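Speaker notes: Keeping the night bus
Zallside Town Hall, public comment evening, 23/12/2022
Tiago Calado 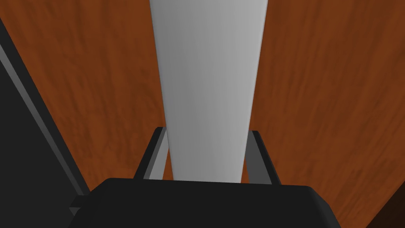

Start with thanks to the clerk for the room. Give name and street. Say I have five minutes and will leave time for questions.

The proposal would end the Route 4 night bus in May. The council has two options on the table. One stops the service completely. The other keeps it on Fridays and Saturdays only. I am asking them to vote no on both and put the route out for a new contract.

Who rides it. We handed out a survey at the stops over two weeks in the fall and got 491 back. Most riders work late shifts, mainly at the hospital laundry and the Hotano warehouse. 113 said they have no other way to get home. Read that number twice.

Pause. Let people at the back find seats if they are still coming in.

The petition. 740 names, all town residents. We took out duplicates and anyone who gave an out-of-town address. Hand the folder to the clerk at this point, not at the end, or it gets forgotten like last time.

The money. The council's paper says the route loses too much to keep. It does not say what the town would pay for the shuttle vouchers it wants to offer in its place. I asked for that figure in writing and have had no answer. Ask again tonight, and ask for it to go in the minutes.

If someone brings up the Skurnari development: yes, it will bring some 500 new homes to the north side. Those plans show a bus stop on Barbieri Road. Ask which bus is meant to use it.

If someone says ridership is down: it fell when the last two runs were cut. Before that it was steady. The yearly counts are on page 3 of the handout.

Do not get into the parking garage. It is a separate vote and it will eat the time.

Next steps. The transport vote is at the January meeting. Written comments are open until then, and forms are on the table by the door. Anyone who rides the bus should say so on the form and put down which run they take.

Close by asking for a show of hands from riders. Then questions.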